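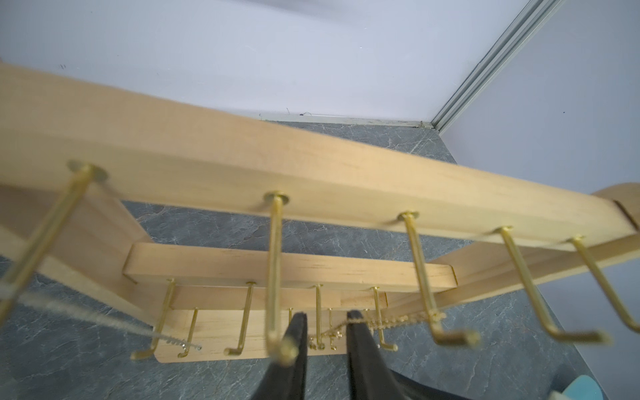

Jewelry stand with the brass hooks, dark grey countertop.

I have now read the same advice in so many places that I could recite it in my sleep. Put your jewelry where you can see it and you will wear it more. Store your good plates on the open shelf and you will eat off them. Visibility creates use. It is on every home organizing site, it was in the Sunday supplement my mother saves for me, and in May it was the whole first hour of a workshop at Wornton that my friend Ludmila talked me into.

The workshop was run by a man named Vlastimil Vlček, who was pleasant and had very clean shoes. He told us that most people use only a small part of what they own. Fine, I can believe that, I have a waffle iron. Then he put up a slide saying that people who switch to "open storage" use their things far more often. I asked where that came from. He said it was from a survey. I asked who was surveyed, and he said customers. Customers of what? Customers who had bought open storage.

You see my problem. If you have just spent money on hooks and somebody calls you up and asks whether the hooks changed your life, you are going to say yes. I would say yes. I have told people I love my mattress.

The workshop cost 45 dollars and came with a workbook. The workbook had a page where you write down how each room makes you feel. I wrote "fine" for the hallway and got stuck after that.

What bothers me about the whole business is how it treats ordinary forgetting as a defect. I own a garnet necklace from my grandmother. I wear it at Christmas and at weddings. According to the workbook this is a "dormant item" and I should either bring it into daily rotation or let it go. Why? It's a Christmas and weddings necklace. My grandmother wore it on the same schedule and kept it in a tin that used to hold cough drops, and she never seemed troubled by it.

Ludmila disagrees with me on this and I promised I would put her side down. She says that after she moved her earrings out of a drawer she stopped wearing the same pair every single day. I believe her. I also think she had just started a new job with a new haircut, and she was looking in the mirror more. She says that's a cheap argument. Maybe. But she had the drawer for years and the new job for two weeks, and I know which one I would bet on.

Then there is dust. Has anyone who recommends open shelving ever cooked an onion? The plates I use every day stay clean because they go through the sink every day. The plates I put up on the shelf to encourage myself got a film on them, so when guests came I had to wash them before dinner and again after. They went back in the cupboard. Silver is worse. Mine goes dull sitting out and stays decent in the dark, wrapped up, the way people kept it before there were workshops.

The part I can't get past is that the cure for too much stuff is always a piece of stuff. A tray for the clutter, a basket for the trays. Flastent, the catalog that started arriving after I signed the sheet at Wornton, has a set of drawer dividers on the front and a longer article inside on buying less. I read the article. It recommends the dividers.

I did try to be fair. I kept a list on the fridge this summer of what I wore around my neck and in my ears, a month with things put away and a month with things out. It isn't science, I know, one person and a pencil. The first week with things out I did wear more, and I felt quite smug. By the third week I was back to the small hoops and the watch. I had stopped seeing the rest of it, the same as I stopped seeing the calendar next to the fridge, which was still on May when my brother-in-law Vilém pointed it out.

I suspect that's how it goes with most of these tricks. You notice a change because it's a change. Move everything back into the drawer and you would probably get another good week out of that, though I doubt there's a workshop in it.

Ludmila has already signed up for the second session, which is on kitchens and costs more. She wants me to come along. I said I would think about it if she could find out who was in that survey and how many of them there were. She has emailed Mr. Vlček and so far he has sent her a coupon for the workbook.

Next time I'll get back to the tomatoes, which are doing badly - and yes, I did use the eggshells.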